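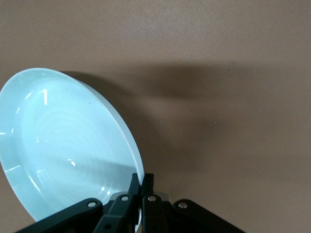 Why do some things shine?

Have you ever looked into the back of a spoon and seen your own face, very small and with a large nose? And have you tried the same with a piece of bread? The spoon shows you a face and the bread shows you nothing at all, although the same light falls on both of them. In the following text I will try to explain why.

Light travels straight

First we need to know one thing about light. When light leaves a lamp or the sun, it goes in a straight line until it meets something. It doesn't turn corners by itself. You can check this in the evening with a torch and your hand. Your hand stops the light, and on the wall behind it there is a shadow with the shape of your hand.

When light meets a surface, a part of it goes in and a part of it bounces back. The part that bounces back and arrives in your eye is what you see. If no light bounced from your shoes to your eyes, you could not see your shoes. You know this already from looking for them in a dark hall.

The ball and the floor

Imagine that you throw a ball on a smooth gym floor. You can guess quite well where it will go. If it comes down steeply, it goes up steeply. If it comes in low, it leaves low on the other side.

Light does the same on a very smooth surface. If it arrives at an angle of 40 degrees, it leaves at an angle of 40 degrees. All the light that came together from one side also goes away together to the other side. When your eye is in the right place, you get all of it at once, and you say: it shines!

Now imagine that you throw the ball on a field full of stones. The ball hits the side of one stone and jumps to the left. You throw again and it jumps to the right, or back to your feet. On a rough surface, light is sent away in every direction. A little of it reaches your eye wherever you stand, but never very much together. We call such a surface matt. Bread is matt, and so are chalk, bricks and most jumpers.
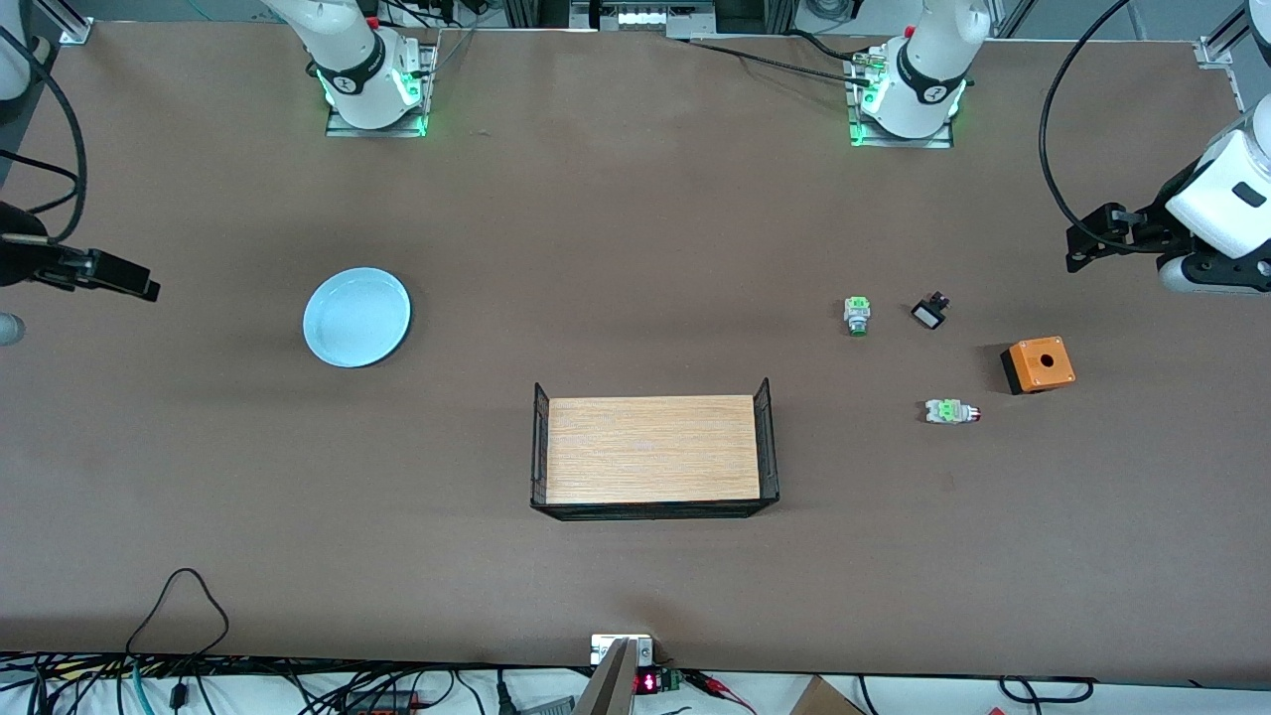
Smooth for your finger, rough for light

You may say now: but paper is smooth too, I can feel it! It is a good remark. Your finger is a rather large thing, and it can't feel very small hills. Under a microscope, writing paper looks like a heap of straw. For light it is a field full of stones.

To make something really shiny, people must take these small hills away, or fill the valleys between them. The first way is called polishing. You rub with something hard and fine, then with something still finer, and you need patience. In the museum in Fulcombe there is a hand mirror which is more than 400 years old. It has no glass in it, only metal which somebody rubbed until a face could be seen. The museum label says that the owner's servant had to polish it again every week in the winter, when the air in the house was damp.

The second way is to put a smooth layer on top. Potters do it with glaze. They cover the baked clay with a kind of milk made of water and very fine powder, and put it in a hot oven, the kiln. The powder melts, flows into all the little holes and becomes glass when it cools. Varnish does a similar job for wood. Even water can do it for a short time: a grey pebble becomes dark and shiny in the rain, and at home on the window sill it is dull again. I still have a whole box of such dull pebbles from the lake at Skavach, and I was very disappointed in them when I was seven.

Where does the bright spot go?

On a shiny bowl or a new car you often see a small, very bright spot. It is called a highlight, and it is a picture of the lamp or of the window. Look carefully at the highlight on an apple. Sometimes you can see even the cross in the middle of the window!

Walk slowly around the apple and the highlight walks too. The spot isn't painted on the apple. It is only the place where the light bounces exactly to your eye. Your friend on the other side of the table sees it in another place, and both of you are right.

Try it yourself

You need:
a piece of kitchen foil
a torch
a white wall
a room that can be made dark

Lay the foil flat on a table with the shiny side up and shine the torch on it from the side. On the wall you will find a bright patch. Then make a ball of the foil, open it again carefully and do the same. Now the patch has broken into many small pieces. The foil is still the same metal, with the same colour. Only its surface has changed.

When I did this with a class of 21 children, one girl asked if we could iron the foil to mend it. We tried with the back of a spoon, and it became a little better but never as before.

Text: Anouk Postma

Sillix uses cookies to remember your reading level. Ask an adult before you change the settings. Accept | Settings
© Sillix Children's Pages | Contact | For teachers | Back to top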